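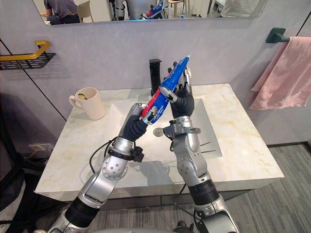 Looking after a two-armed machine is mostly housekeeping, and the housekeeping is mostly cables. Ours is a Prunen, bought second-hand through Zemwood, and its manual gives 52 pages to software and one to wires. Before you let it near the bathroom, raise both arms to the height of the job and look at what dangles. With two hands on a toothpaste tube over the basin, the black cable at the left wrist swings out in a loop and comes back down the forearm. A loop is good. A loop that can reach the tap is a plumbing incident. Take up the slack at the wrist strap, bend the joint fully both ways, then do it again, as you will have got it wrong.

Screws next. The ones on the arm covers work themselves out with great patience. Go round them every 60 hours of running with a hand driver, and stop when they're snug. The power driver stays in the drawer, where it can think about what it did in February.

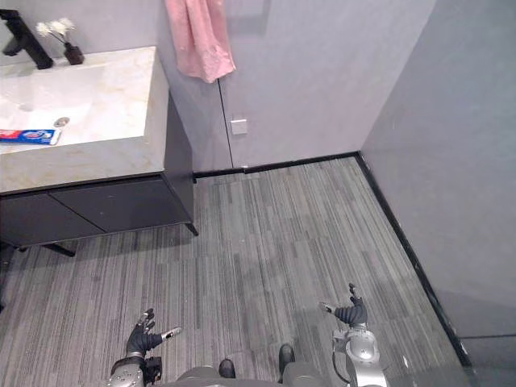

Once the screws are done, wipe the joints with a barely damp cloth and let them dry before you switch on. No bathroom spray, however nice it smells. Kadlec sell a cleaning kit for the purpose, and it does a fine job of being a cloth in a box. Gloves and sleeves come off for washing at 30 if the label allows; ours came from Grullstead with no label, so they get cool water and sympathy.

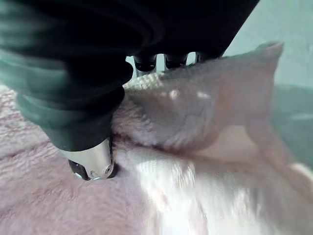
Fingertips are the part that wears, and towels are what will find them out. Run a fingernail round each end cap and feel for a lip, as any rough edge will pull threads. Then try a slow press into something fluffy. A pink towel does nicely, with the silver tip pushed down into the pile beside a fold and the sleeve end snug round its base. If the sleeve has crept down over the tip, roll it back and start again. Check the little hole in the side for fluff while you're there. A wooden cocktail stick gets it out. Spare caps come in packs of 3, for a hand with more fingers than that, so order two packs.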